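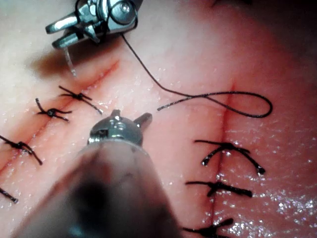
Monday, late

Finished the Werkitz mix tonight, or finished enough to send. It runs a bit over the hour they asked for. I took out the Le Roux track in the middle and then put it back in, because without it the jump from the slow part to the faster part sounded like two different people. The opening is still the long pad I recorded in June, with the rain taken off it. I may regret losing the rain.

The old mixer is down to two good channels. Channel 3 crackles whenever the fader goes past halfway, and I had to do the last blend with my thumb pressed against the side of the case. I can hear it once on the recording, right after the vocal comes in. I left it. Redoing the whole last section for one click would have taken me to midnight and I had already done it four times.

Marites Marquez called while it was bouncing down. She has the running order for the night in Jidovberg and I'm on second, 11 to half past twelve, which suits me better than closing. She wants me to bring records and not only the sticks. The turntables there are on a stone shelf, so there shouldn't be feedback like last time in Lalden, where I had to cut all the low end and play the whole set thin. She asked if I'd be on the early train. I said yes and then looked it up, and it leaves before seven.

Pulled 14 records for the bag. That is too many for ninety minutes but I never know what the room will be like. Two of them need cleaning. The white label with the tape on the sleeve has a skip near the end, so I have to be out of it by the second break - wrote that on the sleeve in pencil.

Checked the page for the EP before dinner. The first track is at 947 plays, and the B side is far behind, though it's the one people ask me about in person. The label wants a shorter clip of it to post. I cut one that starts at the bass line and sent it without listening on the small speakers. Should do that in the morning.

Still to do: the title for the mix, the track list (I don't have the name of the third one, ask Marites), new needle, earplugs. Upload takes forever on this connection so I'll leave it going overnight. Ate toast. Bed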